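Rallent software group
Minutes of the meeting held on 26 May 2021, Istham office and by call

Chair: Corey Stubbs
Present: control, perception, planning and tooling leads, one person from data
Apologies: the Mudgway site lead

1. Minutes of the last meeting
Agreed with one change. Under item 4, "planner restart" should read "planner reload". The two are different commands and the wrong one had been copied into the wiki. Wiki now corrected.

2. Actions carried over
Log rotation on the test machines: done.
Single config file for both arms: not done. Control has a draft but the joint limits are still kept in a separate file, and the loader reads that one last. Carried over.
Licence check on the mesh library: done, no problem found.

3. Control
The new gripper width controller has been merged. It holds a set width well when the fingers are empty. On thick fabric it closes, sees the current rise, opens slightly and closes again. Control thinks the filter on the current reading is too slow and wants to try a shorter window before touching the gains. Tooling asked that the old controller stay available behind a flag until August. Agreed.

There was a long discussion on whether the stop command should open the fingers or leave them where they are. At present it does one thing on the bench arm and the other in simulation. Corey said the two must match whatever is chosen. Decision: fingers stay where they are on stop, and opening is a separate command. Control to change the simulator.

4. Perception
The garment outline model was run again on the Flanlow test set of 304 clips. It failed on 19 of them. Most of the failures are pale garments on pale bedding, where the outline runs off into the pattern of the cover. Raised stitching and lace trims are picked up as garment edges. Perception does not want to fix this with more colour changes in training, as that was tried in the last round and made the dark garments worse.

Suggested instead: use the fold lines inside the garment as a second cue, and drop any outline that leaves the reach of the fingers for more than a few pixels. The second part is simple and can go in this week. The first part needs labels we do not have.

Data asked what should be labelled on a folded item. After some back and forth it was agreed to label the outer edge, any rolled edge, and the top layer where it sits off from the one beneath. Creases that are not folds are to be left alone. Data will write this up with drawings, and perception will check it before any labelling starts.

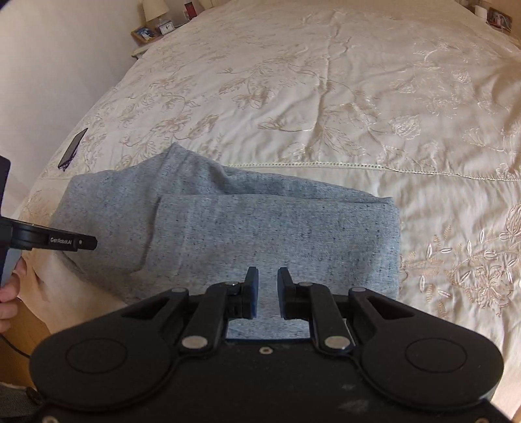
Perception also raised the mask for the gripper body. The mask is fixed and covers the lower part of the view, but the fingers move inside it and at narrow openings some garment between the fingers is masked out too. Planning said this matters for them, as the strip between the fingers is what they use to decide whether a grasp is worth trying. Agreed to make the mask follow the finger width reading. Hands and other devices at the sides of the view need their own class and should not be lumped in with "background".

5. Planning
Grasp planning now takes 110 ms on the bench machine. Nobody objected to this as a working figure, though control would like it lower if the planner is ever to run in the loop. The approach planner still picks the nearest edge of a folded item even when a thicker edge further off would be easier to hold. A cost for edge thickness will be added once the new labels are available.

6. Tooling
The clip viewer crashes on files with a missing width track. It will show a warning and play the clip without the track. The viewer will also get a key for stepping back one frame, which has been asked for more than once. Time stamps from the 2 recorders do not share a clock at Mudgway. Tooling to write a short script that lines them up, and to put the offset in the file header.

7. Any other business
The build server will be down for an afternoon for a disk change. Notice to be sent by email.

Actions
Control: shorter current window; stop behaviour in simulator; single config file (carried over)
Perception: outline reach check; moving gripper mask
Data: labelling notes for folded items
Planning: thickness cost, after labels
Tooling: viewer fixes; clock script; build server notice
Corey Stubbs: ask Mudgway for the missing width tracks

Next meeting to be arranged by email.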